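Robots practise tidying in simulated rooms before they touch a real one
30 August 2018
Research news

A team at the Tremano robotics laboratory in Fotodville has published results from a training method in which a two-armed robot learns household jobs entirely inside a computer simulation. The method, called Fema, was tested on clearing and sorting objects on a tabletop.

The simulated robot works in a furnished room with a window, a wooden floor and a table in the middle. What sits on the table is changed between runs, and so are the positions of the objects and of the robot itself. The software is never given a list of where things are. It has to work from what its cameras show, including views in which a plant or one of its own arms gets in the way.

Three camera views from the simulator, the last of them looking past a gripper at the leaves and stems of a plant:

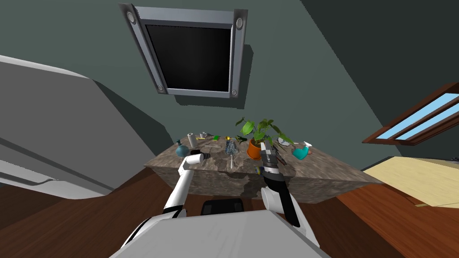
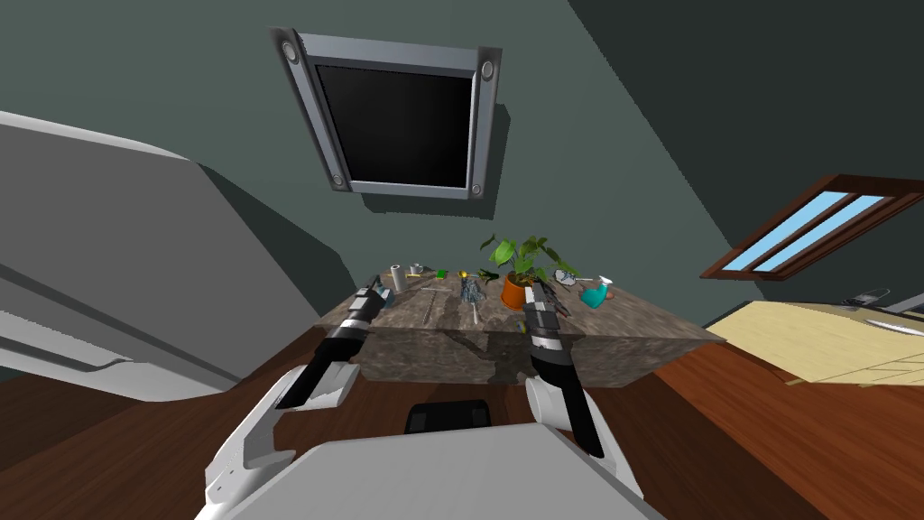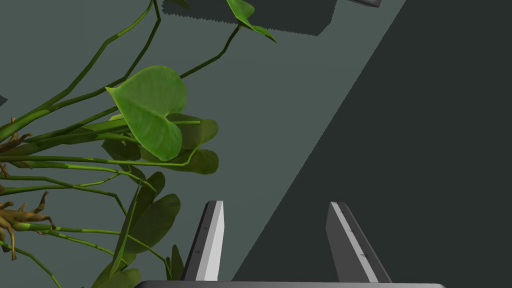 How the method works

Fema trains in two stages. In the first, a person steers both simulated arms by hand and the movements are recorded, together with the camera views. The team collected 180 of these recordings, beginning in May. In the second stage the software tries the same jobs by itself in altered versions of the room, and keeps the attempts that end with the object in the right place.

Each attempt is stopped after 65 seconds. The team found that longer attempts added little, as a robot that had not taken hold of an object by then seldom did so later.

Plants were the hardest objects to deal with. Leaves spread well beyond the pot and hide whatever stands behind them, and early versions of the software often closed the gripper on a leaf when the target was the pot. Adding views from close to the gripper cut down this kind of mistake, although it did not remove it. Thin items lying flat, such as sticks, also gave trouble.

Results

In the final test the robot was given 100 table layouts it had not met in training. It completed the job in 70 of them. An earlier version, trained on the recordings alone, did clearly worse on the same layouts.

Most of the failures came when two objects stood close together and the gripper pushed one while reaching for the other. The report also lists cases in which the two arms blocked each other over the middle of the table.

Next steps

All of the work so far has been done in simulation. The laboratory plans to move the trained software to a physical robot, using a test room fitted out by Matos, its partner on the project. Differences in lighting and in how objects slide are expected to lower the success rate at first.

The room models and the recordings will be made available to other research groups on request.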